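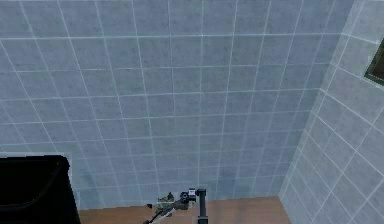
Jarmila Hrubý wrote to us in July that she had read the old version of this section twice and still did not know whether to load the room first or wake the arm first, and she was quite right to grumble, as we had put the two jobs in the wrong order. So we have rewritten the whole thing, and we hope you will find it a friendlier read. Load the room first. The arm comes second, every time.

Section 4: Your first practice room in Hilura

This section takes you from a fresh install to a Soro arm that moves when you ask it to, inside a simulated tiled room. You do not need a real arm on your desk for any of it. If you do have one, please leave it unplugged until Section 7 - there is plenty of time for that, and the practice room is a good place to make your mistakes.

Before you start

Have your license card handy and close any other program that draws in 3D. Hilura wants 18 gigabytes of free disk space for the room library, and it will stop partway through the download if it runs short.

Loading the room

1. Open Hilura and choose Rooms from the left-hand menu. The first time you do this the list takes a while to fill in, so go and put the kettle on if you like.

2. Pick Tiled Corner. It has square pale blue-gray tiles with white grout on the walls and a brown wood-look floor, and we suggest it to beginners because the grout lines make it easy to tell when your view is tilted.

3. Set the room seed to 1441. Any number will work, but the exercises later in this guide were written with that one, and your room will match ours if you use it too.

4. Click Build and wait for the status bar to turn green.

Note: The tiles may look a little soft, and you might notice some jagged edges along the grout. Both come from the Draft setting. You can switch to Fine under View, Quality, though older laptops will feel it.

Waking the arm

5. Choose Add, then Soro Arm, then Floor Center. Wait until the arm's name shows in the parts list before you touch anything else.

6. Open the Charvát control panel (it comes with Hilura, so there is nothing more to buy) and press Wake.

7. Set the speed slider to 70. We know it is tempting to push it all the way up on the first day! Please don't, at least until you have a feel for how the wrist swings around.

8. Press Open Gripper, then Close Gripper. If the fingers stop partway, press Reset Hand and try once more.

Caution: Do not drag the arm with the mouse while a move is running. Hilura will let you do it, and the joints will then report positions that do not match the picture on your screen. If this happens, press Sleep, then Wake, and start again from step 7.

Finding a comfortable view

The low view, looking up at the wall, is handy for checking how far the gripper is from the floor line. It does make the grout lines lean and fan out toward the top, which puzzles a lot of new users. Your room is perfectly square, and pressing Home brings back the level view whenever you have had enough of the slant.

9. Hold the right mouse button and move slowly until you can see the gripper and the floor behind it together.

10. Save the view with Ctrl and S, and give it a name you will recognize next week. "View 2" seems like a fine name until you have a dozen of them.

Note: Saved moves are kept up to 2000 per room. After that the oldest ones go first, so export anything you are fond of to your Zenside account.

Once your view is saved, leave the room open and go on to Section 5, where the arm gets something to pick up.

Section last revised 8/7/22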